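Hedlund Would Like to Lend You a Second Pair of Hands

For release in July

ANDVILLE. Hedlund, a maker of tools for people who are trying to teach robots to do chores, today opened rentals of the Atix Pair, a set of two hand-held grippers that lets a person show a robot how a job is done without having a robot in the room. The company sees this as an advantage. Robots are expensive, heavy and hard to get up a flight of stairs, and the ones in the Andville workshop have a history with the door frame.

The idea behind Atix is simple enough to explain at a family dinner, and several people at Hedlund have tried. You take one gripper in each hand. You fold the towel, stack the bowls or put the lid on the jar, using the grippers' jaws in place of your fingers. The pair records the way your hands travel and how far the jaws are open, and the recordings go to whoever is training the robot. You will be slower than usual and you may find out that you have been folding towels by instinct for your entire adult life.

"The first hour is humbling," said Ingegerd Strand, who leads product at Hedlund. "I have a degree in mechanical engineering and I lost an argument with a pillowcase. By the afternoon I was fine. We put the first hour in the manual now, so people know it's coming."

The Atix Pair rents for $625 a month. That covers both grippers, a charging dock, a hard carrying case and the software that sorts the recordings by task. It also covers a phone line answered in Andville during working hours by someone who has used the product, a feature the marketing department asked us to mention and the person who answers the phone asked us not to.

First-time customers can return the set within 30 days and pay only for shipping. Customers who keep it for 12 months pay a lower rate after that, which Hedlund's sales team will quote on request and will be happy to talk about at length.

Battery life is three hours of steady work. Early testers asked for more. Hedlund looked into it, built a version with a larger battery, and handed it to the same testers, who asked for less. The current battery is the original one. Most people want to put the grippers down well before the charge runs out anyway, and the company recommends that they do.

What's changed since the preview units

Customers who borrowed a preview set will notice a few differences. The trigger is softer, so closing the jaws on something delicate takes less concentration. The jaw tips can be swapped without tools. Startup is shorter, and the two grippers now find each other by themselves when switched on. In the preview version they had to be introduced in the correct order, left first, and sulked if they weren't.

The software has also learned to throw things away. It marks the stretches in which a person is only standing there wondering where the other sock went, and leaves them out of the finished set unless told otherwise. One preview customer, the linen service Gevthorpe, found that this removed a good part of its Monday-morning material, and has asked us to say no more on the subject. (We have agreed to stop there.)

"What we wanted was something a new hire could pick up after a short demonstration," said Kjell Løken, who runs training at Gevthorpe. "Our people know fabric. They don't know robots and they don't especially want to. With this they get on with the folding. I still do the sheets myself, for reasons of pride."

What it doesn't do

Hedlund has read a number of press releases about robots and would like to keep expectations at a sensible height. The Atix Pair does not fold your laundry. It helps you fold your laundry more awkwardly, in the hope that a machine will someday take an interest. It does not come with a robot. It won't make a bad demonstration good, and it has no opinion about whether towels go in thirds or in halves, a question the Andville office has had to move to a separate email thread.

It is also not meant for wet work, for anything sharp, or for use by children, however quickly they turn out to be better at it than you are.

Availability

Rentals begin this month, with sets shipping in the order that requests come in. Schools and small labs can ask about sharing a set between sites. Replacement jaw tips are sold separately and ship in a padded envelope that is, we're told, easier to open with bare hands.

Demonstrations at the Andville workshop are open to anyone who books ahead. They start at 10 in the morning with coffee, which guests are asked to finish before picking up the grippers. A table and a selection of things to fold will be provided. Guests with strong feelings about fitted sheets may bring their own. 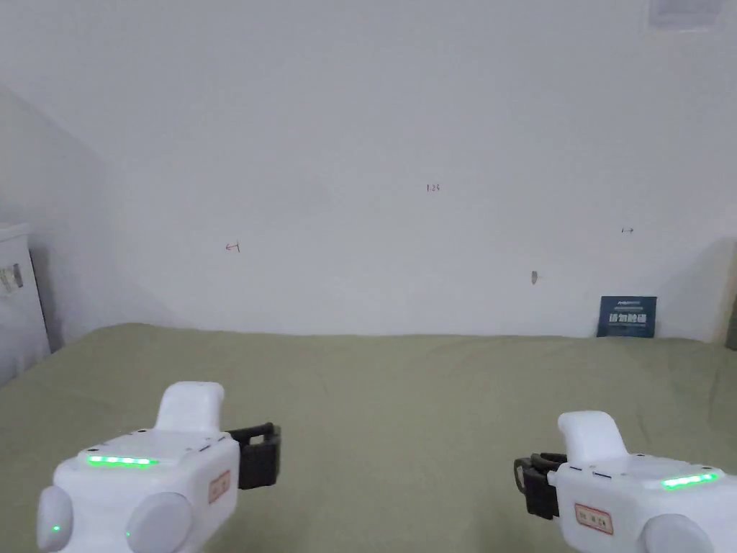 Bookings for demonstrations and requests for a set go through the Hedlund sales desk in Andville, and press questions should be addressed to Ingegerd Strand, who will answer all of them except the one about the pillowcase.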